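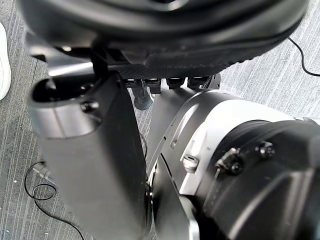 April, after lunch

Glue notebook, continued. The last page ended with me promising never again to trust a hide glue recipe that says "simmer." I have now trusted one for most of a morning, so here is what it cost.

Background for whoever reads this next: we are trying to get the old spinet soundboard from Protmont back in one piece. It has two long cracks and a third that we have been calling a scratch, out of politeness. Whoever fixed it last used white glue and a great deal of confidence. All of that has to come out before anything new goes in.

Removal first. Warm vinegar on cotton strips, plastic wrap over the top, wait. The wrap is there to keep the vinegar from drying off and to keep the smell in, and it manages one of those. Twenty minutes softened the old glue along the first crack to something like chewed gum. The second crack needed three rounds. I scraped with a sharpened popsicle stick, which remains the best tool in the building and costs nothing.

Then the glue itself. I had two jars of granules going: the Drikex, and the unlabeled bag from the bottom drawer, which might be the old Nudilport stock and might be fish food. Both soaked overnight in cold water. The Drikex swelled evenly into a firm jelly. The mystery bag swelled on top and stayed gritty underneath, and it had a smell I can only call historical. Out it went. I wrote "DO NOT USE" on the bag last year, in my own handwriting, and put it back in the drawer.

Heating. The recipe card says simmer. The pot went past where it should have been while I was on the phone about the humidifier, and the first batch came out thin and brown and let go of its test strips when I looked at them sternly. Second batch in the water bath, held at 140 F with the lid on, stirred now and then. Good string off the brush, pale color, no foam. Test strips of scrap spruce, clamped for the afternoon, broke in the wood and left the joint alone.

Cross out "simmer" on the card. I have crossed it out in pencil. Somebody with authority should do it in pen.

Note on working time: with the room at 66 I had under a minute before the glue skinned over. I moved the space heater next to the bench and got the board warm to the hand, and that bought enough time to get a cleat on and aligned. Warm the cleats too. I forgot on the first one and it set crooked, so it came off again with steam and some language.

4:30

First crack closed, five cleats on, clamps snug. A little squeeze-out, wiped with a hot damp rag. The crack line is visible if you know where it is, and I do, so it will bother me until I retire.

Grits: we are nearly out of 80 and have a heroic supply of 200, which tells you something about how people shop. More 80 on the list before the ribs.

The quote for new bridge pins came back at 3,209, and that is before shipping. I read it twice in case it was a part number. The Steinarsdóttir catalog lists a plain steel set as item 801 for a good deal less, so I have asked for a sample.

To do:
Leave the clamps alone until tomorrow. This means me.
Second crack, same batch if it still smells all right.
Humidity log has a gap from the weekend. Please do not fill it in from memory.
Decide whether the scratch is a crack. It is a crack.
New popsicle sticks. Somebody has to eat them first.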